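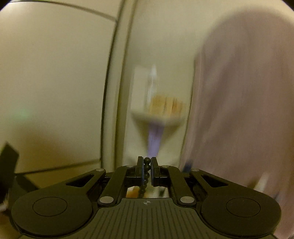 **Thread: Pads letting go of small stuff, where do I look first?**

**nellgate_bench** wrote:

Two-finger hand-held gripper, parallel pads, used for tidying household items. Beads and other thin things slip out after a few seconds. Flat, wide items are fine. It has 502 cycles on it since I last had the pads off. I already wiped everything with a dry cloth. Pads or pivots?

**Witico** wrote:

Pivots. Close it on nothing and try to wiggle one fingertip sideways. If it moves more than the other side, one of the pivot caps has backed off. Snug them a little at a time, left and right in turn. Don't crank one all the way down or the arm will bind.

**esarden17** wrote:

I'd do the pads first. They pick up lint and skin cream and you can't always see it. Soapy water on a cloth, then plain water, then let them air dry. It takes 20 minutes with the drying and costs nothing.

**Witico** wrote:

Cleaning is fine but it won't fix play in the linkage. If the tips don't meet square, a bead only touches one corner of the pad.

**esarden17** wrote:

Sure, if they don't meet square. He hasn't said they don't.

**nellgate_bench** wrote:

Checked with a strip of paper between the tips. It holds at the bottom and pulls out at the top. So they aren't square, and the top is where I grab from.

I tightened the right side and the paper now holds at both ends. Washed the pads too, so I can't tell you which one did more. Next I'm going through the larger items, opening wide and coming straight down.

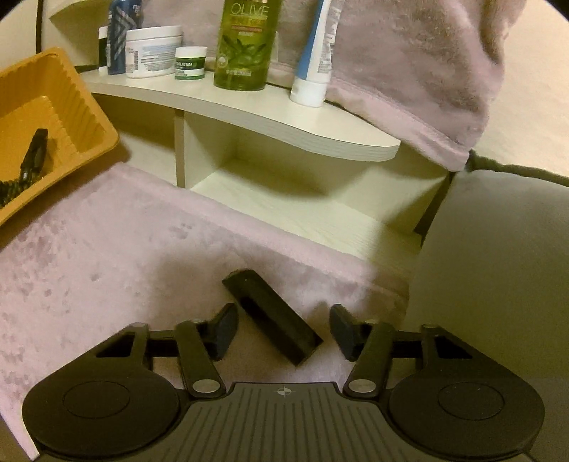 On soft fabric I go slower. If you push down, the cloth bunches up between the pads and you pinch that instead of the item. I stop when the tips touch the pile and then close.

**w_chareonsuk** wrote:

Same rule at our bench. I'd add one thing — run the paper test again after 200 cycles. Ours drifted in April and we blamed the pads for a week.

Wanpen Chareonsuk, Thaweesak

**esarden17** wrote:

200 is too often for me. I check when something drops.

**Witico** wrote:

By then you've already dropped it.

**nellgate_bench** wrote:

I'll go with 200 for now and post what I find. Does anyone put thread locker on the pivots, or is that a bad idea?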